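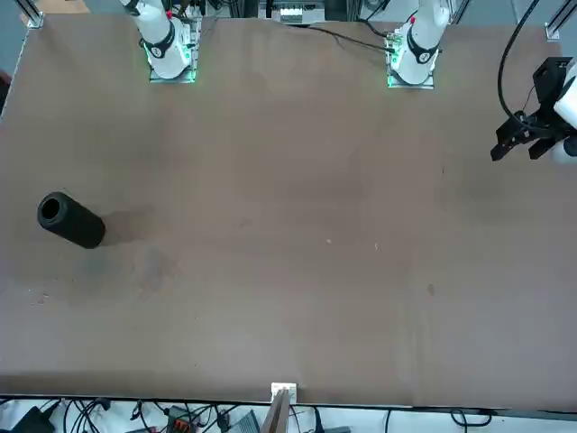
Zuvport Valedictory Night is the end-of-year speech evening held at Enier College, a secondary school in the river town of Zuvport. I've put this entry together from the old programs and from sitting through more of these nights than I can remember, so forgive me if it gets a bit chatty in places!

The evening is built around a single student speech, known locally as "the long one" (it isn't that long, usually about the length of a cup of tea). Anyone in the final year can put their name down. They read a draft to their own classmates in February, the class votes, and the winner has the rest of the school year to polish it, panic, throw it out and start over.

Origins

The first few nights were plain prize-givings, with a guest speaker up the front and a lot of clapping. The student speech came in when a guest got stuck on the wrong side of the river after the ferry stopped for the evening, and a Year 12 girl was asked to fill in. She talked about her grandmother learning to read English from seed packets. People still bring it up at the bakery, and the school never went back to booking guests.

Language

Plenty of families in Zuvport speak something other than English at home, and the speech has always had a bit of that in it. The rule is that at least 2 languages must be heard on the night, though the second can be as short as a greeting. My favourite was a boy who told the same joke in Punjabi and then in English. It got a huge laugh the first time, a polite one the second, and he just stood there grinning and waited for the rest of us to catch up.

Dress is up to the speaker. Turbans, saris, footy scarves and one very itchy-looking kilt have all been up on that stage, usually with the school blazer over the top.

Venue

The night is held in Brunet Hall, which seats 401 if you count the organ bench (and someone always ends up on the organ bench). It starts at 7 pm. The hall was closed for 2 years while the roof was replaced, and in that time the speeches were given outdoors on the oval, with moths.

Online following

Recordings go up on the school's page a few days later. Most are watched by aunties and not many others, but the seed packet speech, typed up from memory and re-read by a later student, picked up 1,264 comments. I've read a good chunk of them. A lot are from people overseas asking where Zuvport is, and there's a long, heated side argument over whether you can grow okra that far south. You can, if you start it inside.

See also: Enier College song; Zuvport ferry

Categories: School traditions | Public speaking | Culture of Zuvport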